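Cahier d'atelier, juillet, 8 h

Suite des essais d'enduit à joints sur cloisons. La plaque Hasia est revenue, avec ses bords amincis qui ne sont amincis que sur la fiche. Passé la bande papier au Skirkar, première couche à la lame de 80. Retrait visible au milieu de la bande, comme le mois dernier, et j'ai feint la surprise.

Deuxième bande avec le Trultora prêt à l'emploi. Monte bien, se tire bien, se ponce comme du béton. Grain 80 pour dégrossir, puis changement d'avis et de bras. À retenir pour le chantier Kaplan : plus de 800 m de joints, donc pas question de poncer ça avec le sourire.

Angles sortants : la cornière métallique a bougé au séchage. Vis trop espacées, et c'est moi qui les ai posées. Repris en bande armée, noyée dans l'enduit frais, bien plus droit.

Reste à faire : essai en sous-couche, puis lampe rasante. La lampe rasante n'a jamais fait plaisir à personne ici. Le seau de Skirkar entamé est à refermer, merci à qui se reconnaîtra.
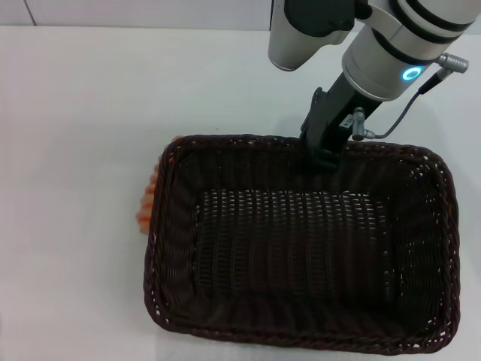 Peut-on passer la deuxième couche le soir même ?

Avec un enduit à prise, oui, dès qu'il a durci ; avec le prêt à l'emploi, on attend le lendemain.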